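Chapter 5
Wool and the Clothes We Keep

Before we get to yarns and weaves, let's think about a favorite sweater, the kind you reach for on the first chilly evening in August (it does happen, in Iltunby at least!). Somebody chose that wool, spun it and knitted it, and each choice along the way left its mark on how the sweater feels today.

We'll begin with the fleece itself — how it is sheared, sorted and graded — and then move on to spinning. Washing and caring for knitwear come at the end of the chapter.

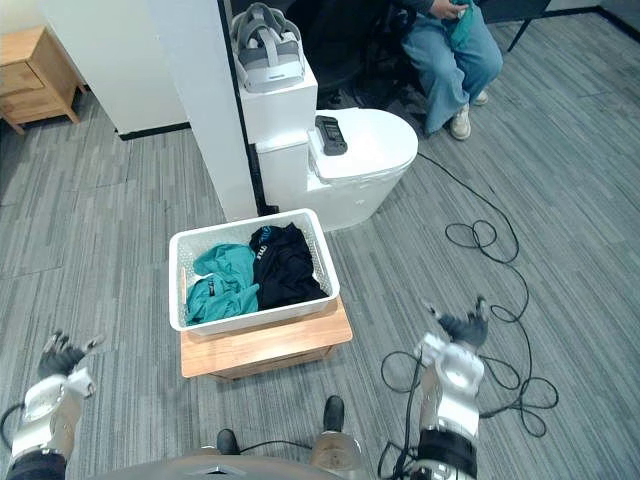 5.1 From Fleece to Fiber

A fleece is never the same all over, and the shoulder wool is often the finest.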